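Saturday, council minutes transcription

Ran the June batch through the new script this morning. 238 pages in, 3 rejected for skewed scans. Relu Cârstea rescanned those at 200 dpi and they went through.

Main trouble is still the roll-call votes. When a member abstains, the script drops the name and the tally comes up short.

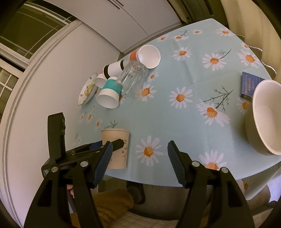 Fotini found 41 of these by hand – mostly zoning items. Mesfin wants abstentions in their own column. Fine with me, but the old years will need a rerun.

Walkouts are a separate problem. The clerk writes "left the chamber" with no time.

To do:

1. Add abstention column, test on the Esex ward file.

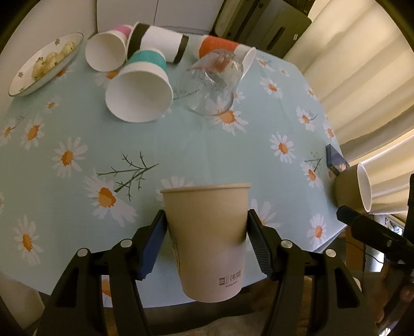 2. Ask Lionel Bickerstaff how he wants walkouts coded.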